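Search this site Type and press enter

Keep One Table Clear Enough to Use

Last updated Sep 14, 2024

Most advice on tidying starts with closets. I think it should start with whatever flat surface is nearest the door, and in a lot of homes and small offices that is a table. Closets can be a mess for years without slowing anyone down. A table that has filled up gets in the way the same day.

I share a rented workroom with Delphine Crenshaw. The room measures 488 square feet and has 2 tables in it. The big one is for work and mostly stays in order, as we both need it. The other one has no assigned job, so it collects things. Bags of snacks get put down there, then mail, then a charger, then a pen somebody meant to take home.

Delphine's view is that a table like this is doing its job. Things have to land somewhere, she says, and it is better that they land in one place where people will look for them. She is partly right. When I lost my keys last November I found them in under a minute, under a padded envelope.

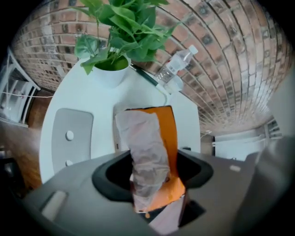
Where I disagree is on how long things should stay. A drop spot works if it is emptied. If it isn't, people stop seeing what is on it, and after that they buy a second one of whatever they already have. I have bought the same phone cable twice this way. Packaging is the worst of it. A wrapper takes up as much room as the thing that came in it, and it gets left because throwing it out feels like a separate job.

The usual fix is to buy a tray or a basket. I have tried both. The tray filled up and then the table around the tray filled up. What has worked better is a plain rule: at the end of the day, anything on the small table either goes home with its owner or goes in the trash. Plants are exempt. A plant belongs on a table, and it gives you a reason to wipe around the pot.

Rodrigo Toledo, who had our room before us, told me he got rid of his small table altogether. I understand that, but I wouldn't do it. The stuff would move to the floor or the windowsill, and then I would have nowhere to sit with a sandwich.

So we kept it. Delphine follows the rule on most days and I follow it on slightly fewer. The table takes two minutes to clear when we have kept up and most of a lunch break when we haven't. I would still start there before touching a single closet.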